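Teaching the Club Robot to Make a Bed: Setting Up and Recording Your First Runs

Posted 9 Apr 2021 by Jolene Stubbs, Trindstead Robotics Club

If you joined the bed-making team because it sounded easier than the maze team, welcome. The maze team goes home at six.

These are the steps we use to get from a cold robot to a usable set of practice runs. They assume you have already done the safety hour with Tudor and have a login for Flakum, our recording software. If you don't have the login, ask Ratree. If you don't have the safety hour, put the robot down.

What you need

Utus (the robot), charged
The head camera, cleaned with the soft cloth and not your sleeve
One fitted sheet, one flat sheet
A partner on the stop button
The run log, with a pen that works

Step 1. Strip the bed

Every run begins from a bare mattress. Take everything off, including the phone you set down for a second. Smooth the cover with your forearm, but don't fuss over it. Small wrinkles are fine. Last March we spent a whole evening getting the cover perfectly flat, and the robot learned that beds are always perfectly flat, a belief it gave up slowly and at our expense.

Step 2. Aim the head

Start Flakum, open the live view and tilt the head until the far edge of the mattress sits near the middle of the picture, with wall above it and mattress below. Too high and you are training a wall inspector. Keep both arms down and out of view until you start recording.

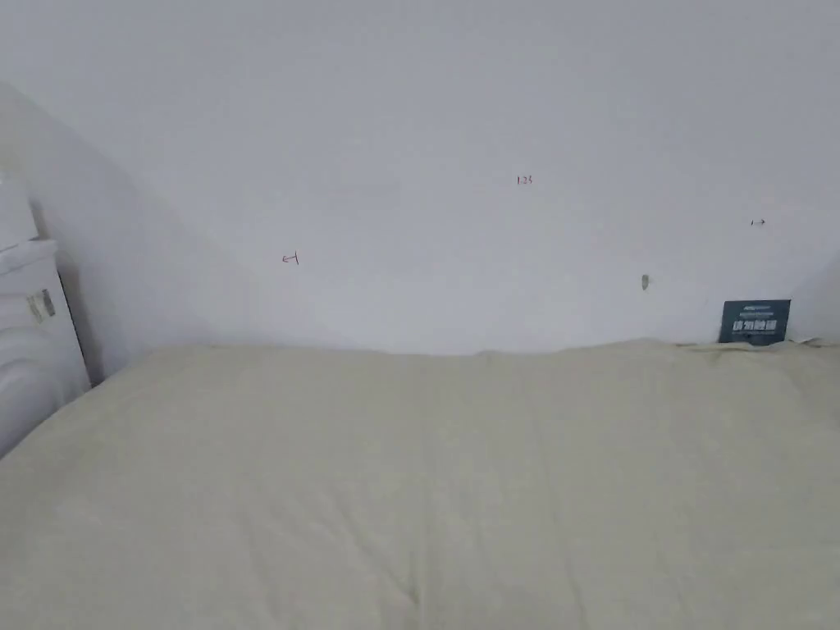

Once the view looks right, lock the neck and write the tilt number in the log. Merle once skipped this, and we got 149 runs at an angle that we have never been able to find again. They live in a folder called "Whitelaw", after the building, and we visit them sometimes.

Step 3. Check the light

Pale fabric against a pale wall is hard on the edge finder. Turn on the ceiling lights and leave them alone for the whole session. If the edge overlay flickers, raise the contrast setting by 2 and wait for it to settle.

Step 4. Record

Lay the folded sheet at the near side, say "recording" out loud, and press the green key. Drive slowly. Your partner watches the arms, you watch the screen. Stop when the sheet is on, or when it is plainly never going to be - both kinds get saved, with the right tag.

Step 5. Tag and back up

Tag each run the same evening. We have 1,813 tagged runs so far and want 3,000 before the spring demo, so an untagged run is really just a long video of a sheet. Copy the folder to the club drive, then initial the log.

If the upload hangs, restart Flakum once. If it hangs again, call Tane Tomoana, who wrote that part and will sound surprised.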